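Refinishing an old dining table – oil or poly?
Westari Home & Workshop Forum > Furniture > Finishes

giselariquelme
Hi all! Long-time reader, first time starting a thread in this section. I picked up a dining table at an estate sale in Itdale back in April for 67 dollars (the chairs were extra and ugly, so I passed) and I've been going back and forth ever since on what to put on top of it. We eat at it every night, two kids, one of whom treats a coaster like a frisbee. My mother swears by oil. My brother-in-law says oil is for people with no children. I want something that looks like wood and doesn't look like a bowling alley.

The color I'm after is a reddish brown with the dark grain still showing, nothing too shiny. Like so:

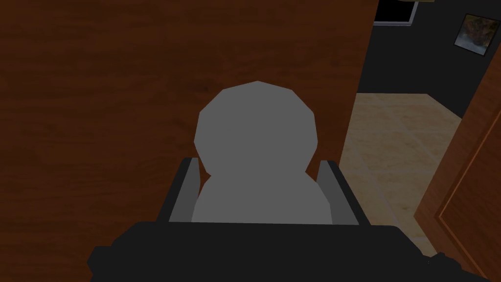
raffertyo
Your brother-in-law is right, sorry. I oiled ours and loved it for maybe a month. Then somebody left a pizza box on it overnight and I was out in the garage with sandpaper the next morning. Wipe-on poly, satin, three thin coats. You can get a gallon of the stuff but don't, it skins over in the can before you use it up.

hpettigrew
Got to disagree with Rafferty here. Sure, poly is tougher on day one. But when it goes, it goes in flakes, and you can't touch up one spot without seeing the edge of the patch forever. With oil you rub a little in, wait, wipe it off, done. I've kept the same table going through two moves and a teenager.

What did the old finish turn out to be, Gisela? If it's shellac you can take it off with denatured alcohol and save yourself a lot of dust.

giselariquelme
Hollis, I tried alcohol on the underside and it went gummy right away, so shellac I guess? There's a paper label under there that says Backlund and a number, 339, if that means anything to anybody.

nasrin_t
No idea on the label, but gummy with alcohol does sound like shellac. Do your stripping with the windows open and wear real gloves, the thin ones fall apart. I learned that on a dresser.

On oil or poly I'm in the middle. I used Grostix hardwax oil on my desk, which is supposed to give you the best of both. It's pricey. It also smelled like a salad for two weeks! But I've had coffee on it, nail polish remover (a small spill, my heart stopped) and a leaky plant, and the only mark is from the plant.

raffertyo
Hardwax oil is fine, I'll give you that one. I still wouldn't put it under kids.

hpettigrew
Kids are the reason to use it, Rafferty. They dent things. A dent in poly turns white.

thorey_bech
Jumping in because I did this exact job last winter and changed my mind halfway, so I've got opinions from both sides.

I started with a dark oil-based stain and then poly. Looked great at ten at night under the garage lamp. In daylight it was nearly black and I could see every single place I'd stopped and started. Stripped the whole thing and began again with a lighter stain, and this time I made test boards from the same kind of wood and carried them around the house at different times of day. Please do that, Gisela. My living room faces north and it eats color.
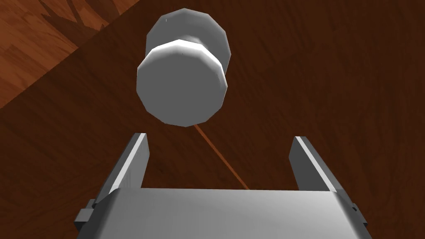
Stain is where most people go wrong, I think, way more than the topcoat. You pick a chip at the store, under store lights, and then it gets home and lives next to your plates and your curtains. A dark brown like that one makes anything white near it really jump out, so if your dishes are white you'll get a lot of contrast at every meal. I happen to love it. My husband said it felt like eating in a courthouse, and we ended up two shades lighter. Dust shows more on dark too, and so do crumbs, and you have kids, so you know about crumbs.

giselariquelme
Þórey, a courthouse, I'm crying. Our plates are white, yes, plus some plastic ones with dinosaurs. OK so test boards first. Do you sand those to the same grit as the table or does it not matter much?

thorey_bech
Same grit, yes! I went to 150 on the table and 220 on the boards the first time, and the boards came out lighter than the table did. Very annoying.

nasrin_t
And put the topcoat on the boards too. It changes the color more than you'd think, oil especially – mine went quite a bit warmer.

hpettigrew
Agree with all of that. Do one board in oil and one in poly, leave a wet glass on each overnight, and see which one you can live with.

raffertyo
Add a pizza box and I'm on board.

giselariquelme
Ha, deal. I'm stripping the top first, then I'll do three boards: oil, poly and the Grostix. Will post when the glasses come off. Does anyone know if I need to seal the underside as well or can I leave it bare?

hpettigrew
Seal it. One coat is plenty.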